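Neu bei Trekport: »Die Wasserkolonne. Nachschub nach Abu Hammour«. Thema ist der Wassertransport einer britischen Feldabteilung im Ersten Weltkrieg, vom Depot Gretham bis zur Brunnenstation. Gebunden, 394 Seiten, erschienen am 19.01.2018. Ein paar Notizen in Etappen.

1/ Der Zeitraum ist eng gefasst: ein Oktober, vom Ausmarsch bis zur Übergabe der Brunnen. Vorgeschichte und Folgen bekommen je ein knappes Kapitel. Wer eine Darstellung des gesamten Feldzugs sucht, braucht ein anderes Buch.

2/ Quellengrundlage sind das Kriegstagebuch des Depots, die Ladelisten und ein Bündel Veterinärberichte. Die Ladelisten sind im Anhang als Tabelle wiedergegeben, mit Lücken und mit Korrekturen von zweiter Hand. Das ist der nützlichste Teil.

3/ Bestand beim Ausmarsch laut Liste: 3380 Kamele, davon 800 ausschließlich für Wasser. Der Rest trägt Futter, Munition und Zelte. Das Futter wird in der älteren Literatur meist nur gestreift, hier hat es ein eigenes Kapitel.

4/ Kernthese: Der Halt vor der Brunnenstation lag am Rückweg der leeren Behälter. Die vollen kamen an, die leeren standen vorn und fehlten dann in Gretham. Die Umlaufrechnung dazu ist nachvollziehbar, die Zwischenschritte stehen in den Fußnoten.

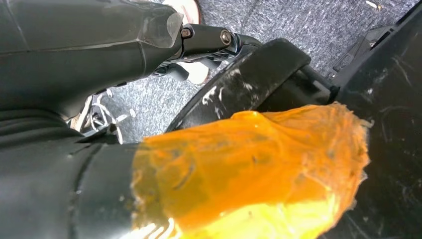 Schwarzes Verbindungsstück mit zwei Sechskantschrauben

5/ Schwächer ist die Rechnung beim Verlust. Angesetzt wird ein fester Satz für Verdunstung und Leckage. Die Berichte selbst nennen Verluste von bis zu 100 Litern je Gruppe und Tag, unterscheiden aber nicht nach Behältertyp. Blechtanks und Segeltuchsäcke in einen Wert zu legen, ist methodisch fragwürdig.

6/ Karten: brauchbar, aber uneinheitlich. Die Übersichtskarte verwendet moderne Ortsnamen, die Detailkarten die Schreibweisen des Kriegstagebuchs. Eine Konkordanz fehlt. Die Höhenlinien auf der Karte zur letzten Etappe sind im Druck kaum zu erkennen.

7/ Zur Gegenseite wenig. Osmanische Akten sind nur über Übersetzungen herangezogen, das wird in der Einleitung auch offen gesagt. Für die Logistikfrage ist das zu verschmerzen. Für das Kapitel über das Nachhutgefecht nicht, das beruht praktisch auf einer einzigen Meldung.

8/ Begriffliches: »Kolonne«, »Staffel« und »Zug« werden im Haupttext sauber getrennt, in den Bildunterschriften des Tafelteils dagegen gemischt. Beim Zitieren aufpassen.

9/ Im Schlusskapitel ein Exkurs zum Planspiel »Adex«, mit dem die Marschordnung nachgerechnet wurde. Die Parameter sind abgedruckt, die Ergebnisse der einzelnen Läufe nicht. Damit lässt sich die Aussage zur kritischen Staffelgröße nicht prüfen.

10/ Register getrennt nach Orten und Einheiten, Sachregister fehlt. Wer nach Sattelzeug oder Behältern sucht, muss über das Inhaltsverzeichnis gehen.

11/ Empfehlung für alle, die zu Nachschub in Trockengebieten arbeiten, vor allem wegen Anhang und Umlaufrechnung. Die abweichenden Werte für die Blechtanks rechne ich noch nach und hänge die Tabelle dann hier an.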